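Does Rinse Water Temperature Change How Much Lint Comes Off a Towel?

Group report, Intro to Materials, section 2
Verna Tran, Olesia Sirko, Vitalii Prokopenko
Turned in 01/06/2019

Why we picked this

Olesia's aunt runs a small laundry on Storwood Street and says new towels shed way more in warm rinse than cold. The label on the towels says the opposite. So we figured, test it. Also towels are cheap and we had a budget of $60 for everything.

Our guess going in: warm rinse = more lint. Vitalii guessed no difference and would like that on the record.

What we used

50 white cotton hand towels, same pack size, brand is Heo
One top loader, the left one at the laundry
Unscented liquid detergent, same cap amount every load
Paper filters over the drain hose, held on with a rubber band
Kitchen scale from the lab, reads to a tenth of a gram

We did not use the dryer for the main test. Dryer lint is a seperate thing and the trap there was never clean when we showed up.

How we did it

Split the towels into two piles of 25. One pile always got cold rinse, the other always got warm. Wash part was the same for both, cold, normal cycle. After each load we took the filter off, let it dry overnight on a rack, weighed it, then subtracted what the filter weighed new. Then hang the towels, wait till dry, go again.

Five loads per pile. We wanted ten but the laundry only lets us have the machine after closing and finals were coming.

Olesia did filters. Vitalii did the scale and the spreadsheet. Verna carried towels and wrote most of this.

One change partway. First filters kept tearing at the rubber band, so after the first load we doubled them up. We threw out the load 1 numbers for both piles and ran it over, but by then the towels had been washed once already. So our "load 1" is really their second wash. Should of tested the filters first. 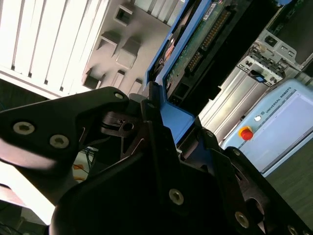
What we got

Lint in grams, cold rinse pile, loads 1 to 5: 3.1, 2.4, 1.9, 1.5, 1.4
Lint in grams, warm rinse pile, loads 1 to 5: 3.4, 2.9, 2.0, 1.6, 1.3

Totals are 10.3 for cold and 11.2 for warm. So warm did shed more over the whole thing, but look where it comes from. Nearly all of the gap is in the first two loads. By load 3 they are almost the same and at load 5 the cold pile shed more.

The bigger thing is how fast it drops. Both piles lost more than half of their shedding between the first load and the last one. Number of washes matters a lot more than rinse temperature, at least for these towels.

Problems

Only one machine and one kind of towel. A front loader could be totally different, it rubs less.

Warm is not a real number. We measured the warm rinse with a thermometer twice and got 100 degrees F one time and 92 the other. Somebody was probably running hot water next door. Cold we only measured once, 58.

Filters let some lint through, you could see fuzz in the sink after. Same filter type for both piles so hopefully it evens out, but the real totals are higher then ours.

No repeat piles, so we can't say if a 0.9 gram gap is real or just luck. Ms. Didenko asked about this at the check-in and she is right. With three piles for each temperature we could have got error bars.

What we'd do next

More piles, smaller. Maybe eight towels each. Front loader too. Ilona Halász from the other section offered to share her mesh bags, which catch finer stuff than paper, and her group is testing fleece so we could compare. Also try a vinegar rinse, everybody's grandma says it helps.

Answer to the question

Warm rinse shed a little more at first, then no real difference. If you have new towels and hate fuzz, wash them a few times before you use them. Vitalii says this counts as him being mostly right. Olesia and Verna say load 2.

Thanks

Olesia's aunt for the machine and the hangers. Ms. Yevdokiia Didenko for the scale and for the extra two days. Spreadsheet is in the class folder under Nirkard, tab 2. Raw filter weights are on the second sheet, ignore the yellow cells.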